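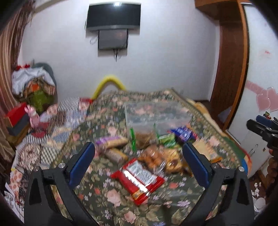
I've finally walked the whole of the Sevik Way, all 213 kilometres of it, and I'm still grinning! I'd been doing it in bits, and the last stretch, from Moleck down to the coast, was the one I'd saved up for. Packing for a walk is half the fun for me. Everything gets spread over the bed first, and the snacks get a cloth to themselves, the dark one with the pink roses, so I can see what I'm taking before it all disappears into the rucksack. I always think I've got too much and I always come home with crumbs.

The path leaves Moleck behind the old tannery and goes straight up through beech woods, and I mean straight up. It took me most of the morning to reach the ridge, but oh, the view from the top – hills folding away for miles and the sea like a strip of tin at the end of them. The high point is 1,702 metres and there's a little stone shelter where you can sit out of the wind. I stayed far too long.

If you're planning it, fill your bottles at the spring below the shelter. The next water is 17 kilometres on, at Cuven, and there's hardly any shade before you get there. I first tried this section in July and had to turn back because of the heat. Autumn is so much better (cool mornings, blackberries everywhere, the bracken going orange).

Cuven has one street, a bakery and the Munteanu guesthouse, where they gave me bean soup and a room over the orchard. I slept ten hours. The last day is easy going, mostly cart tracks and dry stone walls, and then you come round a corner and there's the harbour. I took my boots off and went in up to my knees – freezing, and completely wonderful.

Next up is the northern loop, once my left heel has forgiven me.

Posted 09/10/2021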